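Re: Tuko 10 channel pricing after March

> Has anyone had the new reseller terms for the Tuko 10 tablets?
> Our rep at Drotham says direct orders over 38 units now bypass
> us, and I have a school quote due this week.

We got the revised schedule on 25 Mar 2025. Drotham stays as distributor for existing accounts. Uklow is added for education and government only. The direct program starts at 2000 units, so your rep is probably reading the December draft.

List price is unchanged at 1295 for the base model. Keyboard covers are still a separate line item - check that your quote tool has not bundled them. Volume rebate is up to 10 percent, paid quarterly as credit.
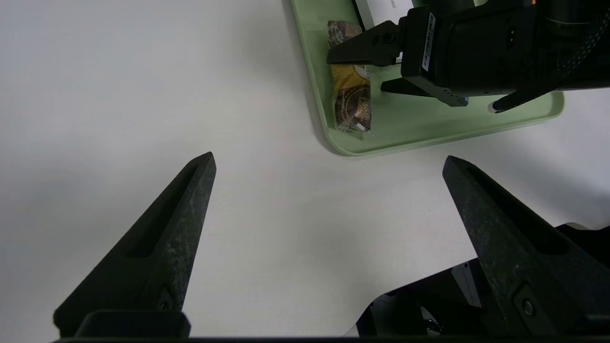 Hämäläinen

Deal registration has moved to the Uklow portal for school bids. Old registration numbers are not carried over, so re-enter yours before you send the quote. Warranty claims still go through Drotham.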